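Keeping an Embedded Household Calendar Readable on a Kitchen Tablet

Most shared calendars and list services give you a short piece of embed code. Pasted into a plain web page and opened on an old tablet, it makes a serviceable kitchen board for menus, chores and shopping. The tips below assume a basic page builder such as Solten and a calendar from Collet, but the steps are much the same elsewhere.

Setting up the page

Make a new page and leave it empty except for the embed block. Headers, menus and footers take up height that a small tablet does not have. In Solten, choose the blank layout, then paste the code into an HTML block. A text block will strip the code or show it as plain characters.

Check the width setting in the code. Collet writes a fixed width by default, and on a narrow screen the last two columns fall off the right side. Change the width to 100% and leave the height alone until you have seen the page on the tablet itself.

If the list shows on your computer but the tablet shows a gray box, the calendar is still private. Set sharing to "anyone with the link" for that one calendar. Keep door codes, account numbers and medical appointments in a separate calendar that is not embedded.

Where to put the screen

A wall mount near the door works for most kitchens. On a table, use a stand with a rubber foot and set it back from the rim so the charging cable does not hang where a chair can catch it. Keep any screen at least an arm's length from the burners – grease film makes the touch layer miss taps.

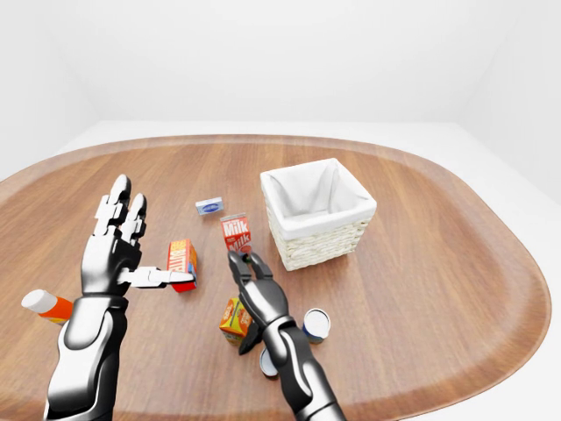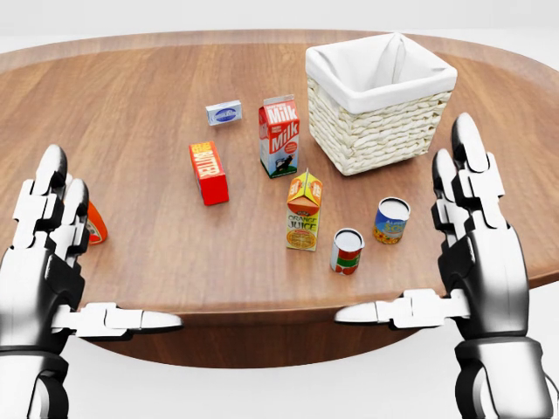
Wooden tabletop with a curved edge, in both views.

Refresh and sleep

Embedded lists do not always update by themselves. Set the page to reload every 200 seconds. Shorter intervals drain the battery and gain nothing on a grocery list. Jenent, the kiosk browser I use, has this under Display, then Reload. It also hides the address bar.

Turn the screen off overnight. The Steltance timer plug handles the charger but not the display, so the sleep schedule has to be set on the tablet.

Cleaning

Lock the screen before wiping it. A damp cloth on a live list will check off items and move events – I lost a week of menus that way in August. Use a microfiber cloth with plain water, wrung out well. Do not spray the glass directly.

If the embed stops loading

Reload once, then open the calendar's own link in a new tab. If that works, copy a fresh embed code and replace the old one. If it does not, sign in to Collet and check that the sharing setting has not been reset.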